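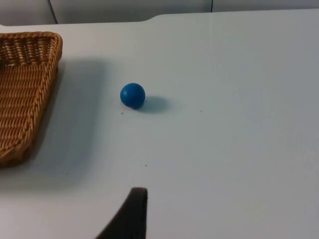 Minutes, Manipulation Group, September

Present: Hạnh Trương (chair), Dušan Hodžić, Drita Dumitrescu, Tihomir Vlachou (minutes)
Remote: Gorazd Stojanovska, from the Mandel site, audio only after the first item
Start: 2:05 p.m., the previous meeting having declined to leave the room

1. Minutes of the last meeting

Accepted. Gorazd asked that "Gorazd agreed" be changed to "Gorazd did not object." Changed.

2. Ball-to-basket results

Dušan presented the comparison everyone has been waiting for, or at least the one everyone has been asked to stop emailing him about. The task is the blue ball and the wicker basket on the white table. The question is whether the policy does better when it is trained with the wrist view alone or with the wrist view plus the overhead view.

The set now holds 702 teleoperated demonstrations. Both policies got the same demonstrations and the same training budget, and both were tested from the same list of starting positions. Wrist-only came out ahead. Hạnh asked him to say that again, as the group has spent most of a year arguing the opposite, in print.

Dušan's explanation is that the overhead policy learns where the ball usually is and goes there, with great confidence, whether or not the ball has come along. The wrist-only policy hesitates more on the approach but corrects itself when it gets close. Drita said this described several people she had worked with at Datmont.

Gorazd wanted to know what happens when the wrist view loses the ball during the lift. Dušan said the policy carries on toward the basket from memory, and that this works until the ball has been dropped, at which point it delivers nothing to the basket very neatly. These runs are scored as failures. Gorazd did not object.

3. Shadows

Drita has been through the failed wrist-only runs one by one and would like this recorded as a sacrifice. Her largest group is what she calls shadow grasps: the fingers close beside the ball, over its shadow. With the lamp on the left, the misses are on the right. She moved the lamp to the other side and the misses moved too.

Tihomir suggested random lighting changes in training. Hạnh suggested that Tihomir do it, and he has minuted this with regret.

There was a long discussion of whether a darker ball would help. It was ended by the chair.

4. Crumbs

Specks on the tabletop. Dušan says they are harmless. Drita says the policy may be using them as landmarks, and that she would not put it past it. Agreed that the table is wiped before each test session and that half the starting positions are rerun on the clean surface. If the score drops, we have a more interesting paper and a worse robot.

Hạnh reminded the group that the lab is not a place for eating. General silence.

5. Workshop paper

The limit is 8 pages. The draft is 11, of which 2 are Gorazd's related work section. Gorazd feels the section is already short. Hạnh will cut it and he may read the result afterward.

The claim in the abstract that the method "generalizes to household objects" comes out until we have tried a household object other than a basket. Drita will ask Karagiannis about the cups they offered.

6. Any other business

The Clinmont visitors want a live demonstration. Dušan asked whether it could be a recorded one. Hạnh said it could not. He asked whether the lamp could at least stay put, and this was granted.

Actions

Dušan: rerun starting positions on the wiped table; send the run list to Gorazd in a format Gorazd can open
Drita: write up shadow grasps, one page; contact Karagiannis
Tihomir: lighting changes in training
Hạnh: cut related work; tell Gorazd
Gorazd: none recorded, connection lost at 3:20 p.m.

Closed at 3:35 p.m. Next meeting same room, if we can get it.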